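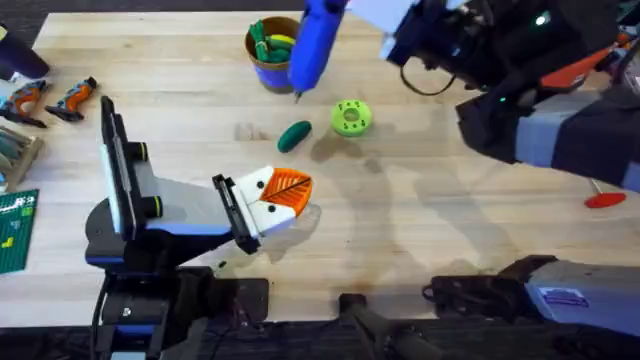
Re: [osley-bench] Two-arm cell: what do we order before March?
From: Divya Varghese
To: osley-bench list

On the two-arm order, Prakash Kurian wrote:
> I've read the Wihongi quote twice and I still don't see why we need
> the second arm this year. One arm with a decent vice would do most of
> the sorting work, and the saving would pay for training. Also, has
> anyone allowed for the bench itself? Last time we bought the machine
> first and then found it wouldn't fit on anything we owned.
>
> Could somebody put together what we'd be spending on the bits that
> aren't the arms? I make the amount left after the main quote 2,102
> pounds, and I'd like to know where it goes.

Prakash, good questions, and I've had a lovely couple of evenings with a spreadsheet trying to answer them!

The second arm first. A vice is fine when the part is always the same shape. Ours never is. We get round things, flat things, things with a nose on one end, and every new shape means new jaws or somebody standing there swapping them over. With a second arm, one can hold the part while the other brings the tool to it, and changing the job means teaching a new pose. Olga Marinho had a go at this at Ramer and came back quite lit up about it. I'm the same. I'd rather wait another season and buy two than buy one now and spend the year making fixtures for it.
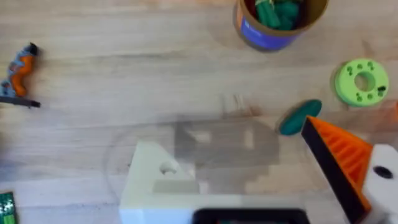 As for the 2,102, the first call on it is gripper fingers. They wear, they get swapped for different jobs, and we'll want to try a few shapes before settling. Jirodham will do us a set for 208 pounds and I've put in two sets, one to use and one to have in the drawer. If Anitha is happy to print our own later on then we can drop the second set, but I wouldn't count on that for the first few months. She has enough on.

After fingers come cable guides, a spare power supply, an emergency stop that can be reached from both sides of the bench (please don't let this one get trimmed), and lighting. I've kept lighting small. We can borrow the lamps from the old inspection station and see how we get on with shadows before spending anything.
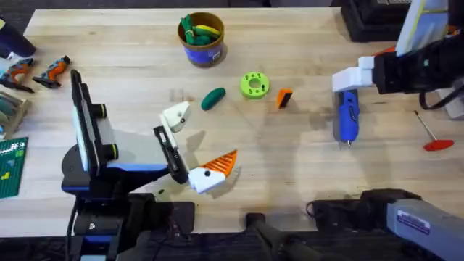 The bench is where I think your point is spot on, and I've changed my plan because of it. I had been measuring for the arms and the work and nothing else. But think what else ends up on the top: the orange drills, the crate and the green cutting mat all take up the left-hand side, and there's the red-handled tool lying over on the right as well. All of that has to live somewhere the arms don't sweep through. So I'd now like the wider top, with a shelf underneath for anything that isn't part of the job that day. Nafula Were says the joiner can do it in 6 weeks from the day we confirm, so we need to confirm the bench before the arms. Opposite order from last time, as you'll be pleased to hear.

Training: Wihongi include places for 4 people in the main quote. I missed this the first time too, it's in the notes on the last page under "commissioning". So that saving isn't really there to be made.
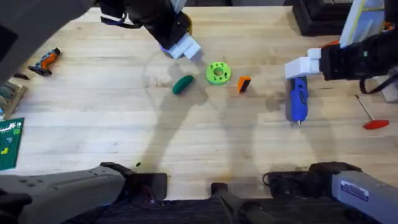 What I'd find useful from everyone, by the end of the month if you can:

- any job you'd want to try on it in the first year, however odd
- the heaviest thing you'd ask one arm to hold
- whether you need the bench reachable from the back

Nafula, could you ask the joiner if the shelf changes the price much? And Prakash, I've put the spreadsheet in the shared folder under "cell", with the bench on its own tab. Please pull it to bits. I'm especially unsure of the line for cable guides, where I took the first price I found.

I'm in the Osley workshop most mornings until eleven if anybody would sooner talk it over with a tape measure in hand.

Divya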